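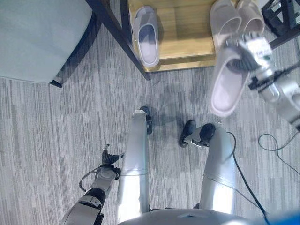
Frequently Asked Questions: Motorcycle Storage at Astness

Can I store any kind of motorcycle with you?

We take road bikes, scooters, mopeds and classic machines of any age. Sidecar outfits and trikes are welcome but use two bays and are charged as two. We don't take quad bikes. If your bike is in pieces, call first, as boxes of parts go on shelving and are booked separately.

How long is the minimum stay?

One month. Most winter customers book until spring, but you can leave at the end of any month with seven days' notice. The longest stay we offer on one agreement is a year, after which you sign a new one.

What does it cost?

A standard bay is $70 a month. Battery charging is included. Shelving for parts is extra and depends on how much you need, so please ask for a price. We bill on the date your bike arrived, not on the first of the month.

Is there a deposit?

Yes, $100 per bay. You get it back when you collect the bike, less anything still owed on the account.

How should I prepare my bike?

Wash it and let it dry fully. Old road salt under the fenders does more damage over a winter than anything that happens in the building. Change the oil if it is due, and set the tires to the pressure in your owner's manual. Please remove luggage, phone mounts and anything else that isn't bolted on.

Should the fuel tank be full or empty?

For steel tanks we ask for a nearly full tank with fuel stabilizer added. Run the engine for ten minutes after adding it so that the treated fuel reaches the carburetors or injectors. If you have a lined or fiberglass tank, follow the advice of whoever made it or lined it. Some of them should be stored drained.

Do you start the engines during storage?

No. A short idle in a cold building leaves moisture in the engine and exhaust. If you would like to start your own bike, book a visit and we will wheel it outside for you.

What happens with the battery?

Each bay has its own maintenance charger. Tell us whether your battery is lead-acid or lithium when you book, because the two need different chargers. If your bike has an alarm or tracker, leave the instructions with the key.

Can I visit and work on my bike?

You can visit by appointment at the Losthorpe building. Light jobs such as changing a battery or adjusting a chain are fine. Draining fuel, grinding, welding and spray painting are not allowed. The Toltska building is for long-term storage and has no work area, so we need two days to bring a bike out.

Am I covered by your insurance?

Our policy covers the building and our own liability. It does not replace yours. Keep at least fire and theft cover on the bike, and tell your insurer the storage address.

Do you collect and deliver?

We collect within 70 miles of Losthorpe. The bike must roll and steer, and someone has to be there to hand over the key. For longer distances we can receive a bike from a carrier of your choice. Last August we took in one that had come all the way from Bragança, so overseas shipments are possible, but customs paperwork is up to you.

Is there a mileage check?

Yes. We write down the odometer reading on arrival, and you sign for it. It is checked again when you collect.

What if I want to sell a bike while it is in storage?

Buyers can view it with you present. We don't show bikes or take payments on an owner's behalf. Once it is sold, send us written confirmation with the buyer's name before anyone comes to pick it up.

Who do I contact?

Ask for Hadi Twal, who handles bookings for both buildings. Existing customers should have their bay number ready.

Prices and terms last updated April 19, 2026.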